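Unit 6: Evaluating a packaged manipulation product
Case: the Kumby countertop kit
Notes by Ingrid Strickland. Revised 13/06/2021.

Read before the lab session. Bring the vendor data sheet and your own notes on grasp planning from Unit 4.

6.1 What is being sold

Kumby is a kit offered by Clomura for small kitchens and test labs. It consists of a two-finger gripper, a wrist camera mount, a controller and a simulator license. The arm is sold separately. The buyer gets a set of ready-made skills (pick, place, push, open) and a scene editor for building counters and loading them with dishes and small appliances.

Our interest is in the simulator. A buyer will normally decide on the kit after a trial in simulation, so the quality of that trial matters as much as the hardware. The trial license runs 30 days and covers one workstation.

6.2 Viewpoint

The wrist view moves with the gripper. Its main advantage is that the space between the fingers stays in view during the approach. Its main cost is occlusion: the gripper body and the fingers hide part of the work surface, and the hidden part changes with every move of the wrist. A policy trained on a fixed overhead view will not carry over without retraining.
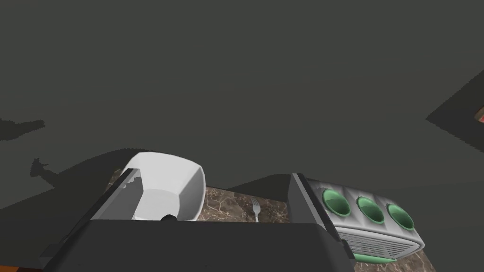

Figure 6.1. Simulated wrist view, fingers open. Bowl and fork on the marble counter; appliance at right, partly behind the right finger.

Note how much of the fork is lost. The tines and upper handle are visible, but the lower end lies behind the gripper. A pose estimator has to infer the full length from the visible part. The bowl is an easier target in this view because its upper rim is clear, although the gripper also covers part of it.

Lighting is the second point. The view is dim, with broad shadows on the dark surface above the counter. Segmentation methods that rely on brightness alone may assign a shadow outline to an object. Check this before blaming the grasp planner.

6.3 Thin objects

Flat cutlery is the weak spot of most two-finger grippers. The Kumby manual recommends a vertical approach with the fingers across the handle and a light contact with the counter before closing. The default contact force is set low. Raising it improves pickup on hard surfaces and increases wear on the finger pads.

For bowls the manual gives a rim grasp, one finger inside and one outside. Wall thickness must be entered in the object file. If the field is left blank the planner uses a default value and gives no warning. This is a defect in the product and should be listed as such in your report.

6.4 Comparison product

The Kolev kit, reviewed in Unit 5, ships with a fixed camera and no wrist mount. Setup is shorter, about 40 minutes against 90 for Kumby, most of the difference being hand-eye calibration. The Istdale lab keeps both kits installed, and either may be used for the assignment.

6.5 Assignment

Run the bowl pick and the fork pick, 15 trials each, with the default settings. Repeat the fork pick with one setting changed. State which one.

Report for each run:
success rate
failure type (missed, slipped, collided, no plan found)
whether the target was partly hidden in the wrist view at the start of the approach

Reports are due in July, before the hardware session. Log files go in the course folder, one file per run. Screenshots are optional and are not graded.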